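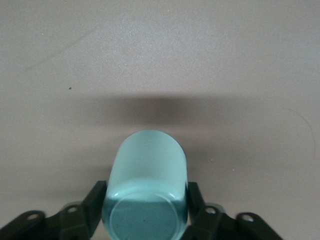
A teal cup in the gripper, base toward the camera.

I get asked a lot whether a robot can do the dishes yet. My short answer is that it can do parts of them, slowly, if you set things up for it first.

Take putting a cup on a tray. I do it every morning with my eyes half closed. For an arm with two fingers it is several separate jobs. It has to find the cup, pick a side to come in from, close hard enough to hold and not so hard that the cup shoots out, then carry it over and let go without tipping it. Letting go is where I would expect the trouble. People forget that part when they watch the demos.

Sinéad Ó Flaithearta, who used to run the packing line at Skodura with me, keeps a log of this sort of thing. Her last batch was 430 tries at moving one cup, done over 8 evenings in October. She got the cup where she wanted it on nearly 200 of them. She thought that was decent. I thought about my kitchen cabinet and did not agree, but she has a point that two years ago she would have quit after the first evening.
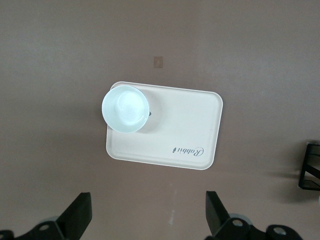
The other thing is what counts as done. If the cup is on the tray but hanging over the rim, a person nudges it over without thinking. A machine has to be told that a cup can be on a tray and still be in the wrong spot. Then you have to decide how far over is too far. We had the same argument at Skodura over boxes on pallets, and it took us most of a winter.

On the shop floor I am more hopeful. The parts are the same every time and you can bolt a fixture down. At home you have mugs with handles, wet glasses, a kid's plastic bowl and a fork stuck to the bottom of it.

So I would not pay $2,000 for a kitchen arm this year, and I doubt there is a good one at that price anyway. I would pay it for something that empties the dishwasher, even if it took all night. Sinéad is starting on spoons next, and I will post her numbers when she sends them.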